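Drenurix says its new Tan is the car that will make drivers forget the diesel wagon it replaces. I have heard that line before, usually about cars that were gone from the price lists inside three years. So when the company offered an hour with the engineer who led the Tan's hybrid system, at its test center outside Sirnport, I brought the spec sheet and a pen.

He asked not to be named, as he has not been cleared to speak for the whole program. He was friendly enough, and quicker than the brochure to admit where the money ran out.

I started with power. The Tan makes 157 horsepower from a small gas engine and one electric motor, which is less than the old diesel had in its top version. "People look at the peak number and stop reading," he said. "Drive it up the Tenalach road and tell me you miss the diesel."

I did drive it up the Tenalach road, in the morning, with one passenger and no luggage. It pulled well out of the slow corners. On the long grade near the top the engine settled into a drone and stayed there, and I did miss the diesel a little. When I told him that, he shrugged. "There is more sound insulation coming in May. I would have liked it from the start."

That means the first buyers pay full price for the loud one. He didn't argue.

Fuel use was next. Drenurix claims a real-world saving but has published only its own figures, taken on its own loop. I asked why there was no outside test. "There will be," he said. "I can't give you a date." I asked whether the loop included any highway. "Some," he said, and then, after a pause, "not as much as you would drive."

The battery takes a bite out of the cargo floor, so the load area now has a step where the old wagon was flat. He called it a fair trade. Anyone who has slid a washing machine into the back of the outgoing car may disagree.
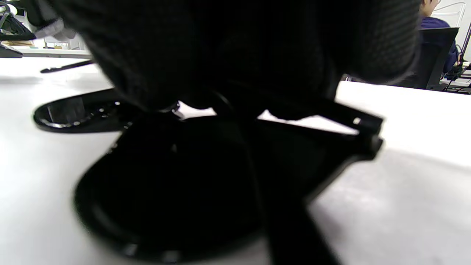

Can the Tan tow as much as the diesel it replaces?

The Tan is rated for about 300 pounds less, and the engineer said the limit comes from cooling for the electric motor.

He thinks few owners will notice. "Most of them never fit a hitch," he said, though he had no survey to show me. The dealers I have talked to in Sirnport sell plenty of hitches.

On the warranty he was firmer. The hybrid parts are covered for 7 years, and he said he had pushed for longer. "I would buy one with my own money," he told me. I asked if he had. He still drives the diesel.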